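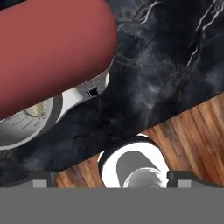 Should we record the demos in the simulator at full speed or slowed down?

Slowed down for the first few, then full speed once your hands know the route. The slow ones have lots of tiny pauses in them and the policy learns every single one, so don't keep too many.

15 May 2023, sim teleop

Really good session! Fatima Chukwu drove, I watched the logs. 183 demos started, 160 kept after the replay check. The rest mostly died at the release: she'd open the fingers while still drifting sideways, and on replay the thing landed somewhere else entirely. Letting go of the stick before opening cured nearly all of it (so simple, and we lost a whole morning to it last week).

Marble and wood textures are both in now and they look lovely, veins and all. Cormac Kinsella wants the textures shuffled between runs so the policy can't lean on them. Agreed, will do it in the Stinby config.

The wrist view is so much nicer to drive from than the overhead one. Fatima got the hang of it in 5 tries – I needed most of an afternoon!

Still to do:
- drop the stick gain a notch near contact
- 3 more start poses, further left
- ask Cormac where the Liltgate replay script lives now
- trim dead time off the front of each demo

Training run started before I left, small batch, just to see the loss move.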